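3.2 Founders' Use of Public Support Programs

The second part of the study looked at how new firms find and use public support in their first years. We interviewed the founders of four companies: Mallano, Pirninell, Van Dusen and Plalero. Each had applied to at least one grant or loan program. Interviews were held by video call and followed the guide set out by Kaewsai in the first part of the project. We also sent a short survey to a wider group of founders and received 122 usable replies.

Most survey respondents first heard of a program from another founder. Official websites came next, and banks were named least often. The interviews gave a similar picture. The founder of Pirninell had read the call for applications twice before asking a former coworker whether her firm could apply at all. Van Dusen hired an outside adviser to fill in the forms and treated the fee as a normal cost of raising money.

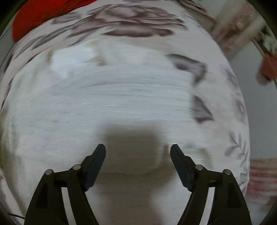
Figure 2. Open two-jaw hand-held gripper above a bed with a floral-print sheet.

Time was a more common complaint than the size of the award. Mallano waited 5 months for a decision and had to delay a hire. Plalero received an answer sooner, but the first payment was held back until the firm opened a separate bank account, a condition its founder had missed in the program rules. Both founders said they would apply again, though Mallano's would not plan a hire around the money.

Survey replies were coded by two readers. Where they disagreed, Lertchai Kaewsai made the final choice. Replies that named more than one source of information were counted under the source listed first. This rule probably lowers the share given to accountants, who were often listed second.

We did not ask about rejected applications in the survey, so the results cannot be used to compare firms that won support with firms that did not. The interviews touch on the matter only in the case of Van Dusen, whose first request was turned down for a missing tax form. Section 3.3 turns to private investors.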